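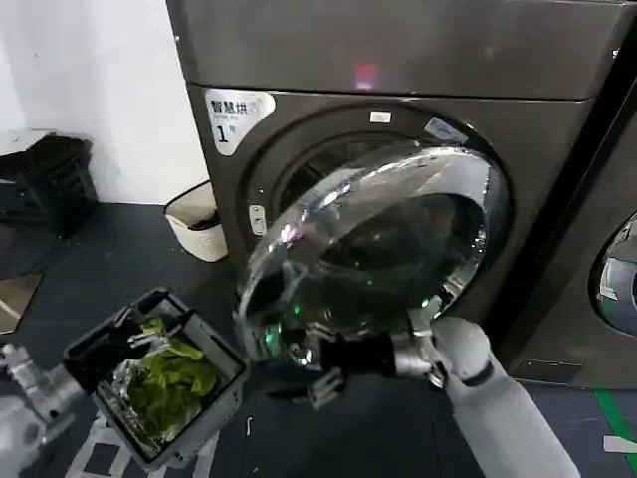
Front loader smells musty when the door has been shut. What am I missing?

Posted in Laundry & Cleaning
Dec 19, 2018
427 views

Halard

Hi all! First off, I love this site, I got my whole stain shelf sorted out thanks to you people. Now I need help with the machine itself.

We have a dark gray front loader, the kind with the big round glass door and a chrome ring around it, and I am honestly very fond of it. It's quiet, it fits under the shelf, and towels come out great. But if I close the door after the last load and open it again the next morning, there's a smell. Sort of like a wet basement. The clothes are fine if I take them out right away, but if they sit for even an hour they pick it up.

I run the drum clean cycle every month, I use the regular amount of detergent (liquid, the cap filled to the second line), and I wash mostly on cool. I wipe the glass every time because I like it shiny. The rubber looks clean from the front. Is this a repair thing or a me thing? And can I leave the door hanging wide open all the time, or is that bad for the hinge? My sister-in-law keeps hers shut and swears it has no smell at all, which is making me a little crazy.

Brastik

Oh, this is a fixable one, you're going to be so pleased! I had the same trouble for most of a year and now mine smells like nothing at all, which is all I ever wanted from it.

Start with the gray rubber ring. Looking at it from the front doesn't tell you much. You have to put a finger behind the lip and pull it toward you, all the way around, and especially at the bottom where the water sits. The first time I did it I found a baby sock, two hair ties and a layer of black slime I would rather not describe. Take an old towel you don't care about, dip it in hot water with a squirt of dish soap, and work it around inside the fold. Do it two or three times until the towel comes away clean. An old toothbrush is good for the little drain holes, if yours has them. Dry the fold when you're done.

Then pull out the detergent drawer. Most of them have a tab you push down at the back. Wash it in the sink and look up into the space it came out of, there's often gunk on the roof of it (a flashlight helps). Leave the drawer open a crack from now on.

Next the filter, usually behind a small flap at the bottom front. Put down a shallow pan and a towel before you unscrew it, because more water comes out than you'd think. I got a pan and a half out of mine. Check your booklet for how to drain it first, some have a little hose for that. And let the machine cool off if you've just done a hot wash.

About the detergent: the second line is a lot for a normal load! I went down to less than half of what I used to pour and my towels got softer. Too much soap leaves a film inside, and the film is what stinks. Run one empty hot wash after all this cleaning, and do a hot load now and then with your towels or sheets.

As for the door, leave it open. I swing mine out after the last load, wipe the glass and the rim, and let it hang until bedtime, then push it most of the way closed so I don't walk into it. The hinge has been fine. Just don't lean on the door or hang a heavy basket off it. If you have small kids or a cat, check inside every single time, or use a prop that keeps it open only an inch or so.

Have fun with it, and please report what you find behind the rubber. I always want to know.

Preda

vinegar

Halard

Brastik, thank you!! I did the rubber and the drawer tonight. One guitar pick, a dime and a lot of gray fuzz. We don't own a guitar. The filter is tomorrow's job, I need a shallower pan. Door is open and I've cut the detergent to the first line.

Preda, do you mean in the drawer or in the drum? And how much?

Esta

Just be careful with the vinegar. Never in the same wash as bleach, and I'd look in the booklet before making a habit of it, some makers don't want it on the rubber. The drum cleaner tablets do the job for me.

Also check the drain hose at the back if the smell is still there after you've done the filter. Mine was pushed too far down the pipe and dirty water was creeping back. I pulled it up a few inches, clipped it in place, and wow, what a difference! Your booklet will give the right height.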